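Blue baskets for the shared table – good idea or clutter in disguise?

dallside_desk
27 May 2022
Hello all! We have one long white table that everybody in our office uses for everything, from lunch to mending headphones to sorting the mail, and by the end of most afternoons it has disappeared under chargers. I finally ordered a few of those shallow see-through plastic baskets (Clumix, the blue ones, 31 dollars for the set) and I'm hoping each one can have a job. Cables in one, small tools in another, and then I run out of ideas. Here they are before I've put a single thing in them.

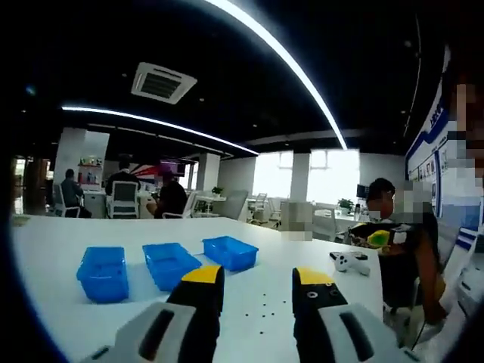
Three blue baskets, still empty, and the game controller that needs a home

I'd love to hear how you all would split them up, and whether you'd label them or just let people figure it out.

pegboardpat
Oh, I like that blue! I'd give the controller its own basket, along with whatever cable charges it, and leave the other two for the everyday bits. We did something like this at the Virnudholm library and it has held up nicely since September. Do label them, though – people will put a banana in anything that doesn't have a word on it.

moth_and_lamp
I'm going to disagree with Pat, and I say it with love. Open baskets on a work table are just a tidier kind of pile. I had up to 21 of them in my old sewing room and I spent my evenings moving them from one end of the table to the other. A drawer unit underneath would give you the whole top back.

pegboardpat
Well, 21 is a lot of baskets, moth! Three is a different animal. And drawers are where our scissors go to die.

golestani_fan
Somewhere in between here. We have the tall Golestani bins and you can't see the bottom of them, so shallow is the right choice if you ask me. Put a strip of felt underneath if they slide.

dallside_desk
Thank you, this is so helpful! Labels it is, and I'll measure under the table for drawers too – moth, which ones did you end up with?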